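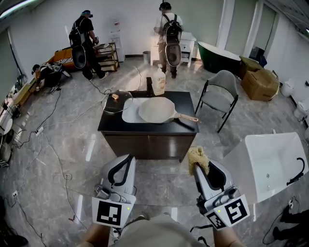

A beige frying pan on a small dark wooden cabinet.

I'd been after this interview for months, and when it finally came together it was over soup, at the corner table in Larketti, with the coffee machine going so loudly that half my notes are guesses. The woman across from me has been mending and re-handling other people's cookware since before I could reach a stove. She asked me to leave her name out ("my sister reads your page and she'll want a discount"), so I will.

Her shop is on Flores, two doors up from the key cutter. It's one room with a counter and a workbench, and when I stopped by in January there were 156 pans waiting on the shelves, each with a paper tag tied to the handle. I only know the number because she had just written it in her book and was cross about it.

"People bring them in after the holidays," she said. "They cook for the whole family, the handle comes off in somebody's hand, and then I get the phone call."

I asked how she got started, expecting a story about a grandfather. She laughed at me. She used to work in the office at Nastora, the kitchen wholesaler, answering complaint letters. Most of the letters were about handles. "I sent out new pans all day long. Perfectly good pan, bad screw, and we'd mail a whole new pan! I started taking the returned ones home and fixing them at my kitchen table. My husband said it was me or the pans. He didn't mean it – he makes the tags now."

So what goes wrong with a handle? She put down her spoon for this one. Wood dries out, she told me, and shrinks away from whatever is holding it. People leave the pan in the sink overnight, then stand it near a burner, and the wood swells and shrinks until it splits near the collar. She likes beech and maple best for replacements, and she rubs them with plain mineral oil, lets them sit a day, and rubs them again.

"Wash it, wipe it, put it away," she said. "I could print that on a card and close the shop."

We got onto money, which I always find awkward and she didn't at all. A simple re-handling is cheap, and she'll quote you before she touches anything. The fancy jobs are another matter. One restaurant asked her to redo up to 400 pieces in one go, and she turned it down flat. "I'd have had to hire people, and then I'd be back in an office." She keeps her bookings in Codeo, a little program her daughter set up for her, and complains about it constantly, but she showed me the calendar on her phone with what I'd call pride.

I wanted to know if she ever tells a customer to give up. Sometimes, she said. If the base is so warped that the pan spins when you set it down, she'll say so and charge nothing. One man heard that news and took his pan home anyway to hang on the wall. His mother had made pancakes in it every morning before school.

By then our soup was cold and she had a delivery to meet. I asked what she cooks with at home, thinking I'd get a good tip out of it.

"Two pans," she said, pulling on her coat. "And one of them needs a new handle."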